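Lab Handout 3: Comparing Grippers on Packaged Goods

Course: Introduction to Robot Handling
Instructor: Kerubo Laizer
Posted 7 Sep 2026

Read this before you come to the lab. You will work in pairs, and each pair gets one bench session. Bring the printed score sheet and a pencil.

What you are comparing

The lab has two sets of fingers for the arms. The Lulten set has flat, stiff fingers. The Yazdani set has softer pads that bend around an edge. Both mount on the same wrist with the same four screws, so you can swap them without moving the base. After any swap, run the open and close routine and write down the zero position. If you skip this, the width readings in your log will be off and you will have to repeat the run.

Why we use groceries

Test blocks are easy to hold and all alike. Store packages are harder. A carton has flat sides but crushes if you squeeze too much. A bag of crackers changes shape every time you touch it. A bottle is smooth and round, and its weight sits low. A candy bar is thin and lies close to the surface, which leaves little room for the fingertips. A gripper that does well on one of these may do badly on the next, and the score sheet keeps the types apart for that reason.
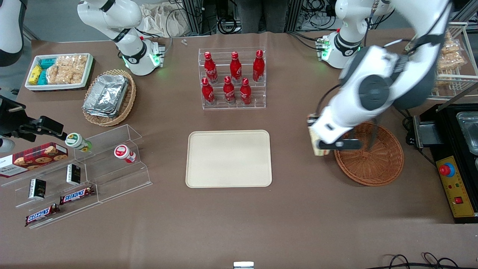 Each trial has four stages: approach, close, lift, release. Score each stage separately. A package that is picked up well and then dropped beside the basket counts as a good lift and a failed release. Do not average the two. When we pooled everything into one score last January, the stiff fingers looked better than they were, and it took a second round of trials to find out where they were losing packages.

Procedure

Start with the stiff fingers. Set the closing force to level 3 on the controller. Place the package by hand, step back, and tell your partner to start. Do 30 trials per package type. Then change to the soft pads and repeat with the same packages in the same order.

Use the same approach height for both sets. Do not change the speed halfway through a series. If a package gets dented or torn, replace it and make a note in the comments column. If the package slips while it is in the air, let the move finish before you pick anything up. Press the emergency stop if an arm touches a rack or a stand.

Cameras

The fixed camera is used for scoring. Wrist views are useful for seeing contact, but the fingers block much of the package once they close. Check the release stage in the fixed view.

What last year's group found

The Kamness section ran 199 trials with the soft pads and had trouble mostly with bags. The pads would take hold of the loose film at the top, and the contents would swing during the move. Lowering the grasp point helped. Their full log is on the Grukutthorpe server in the folder for this course.

Write-up

Hand in two pages and your score sheets. Give a table for each set of fingers, with one row per package type and one column per stage. Under the tables, describe the two most common failures you saw and say at which stage they began. State which fingers you would pick for mixed goods and what you would still want to test.

Reports are due 14 days after your bench session.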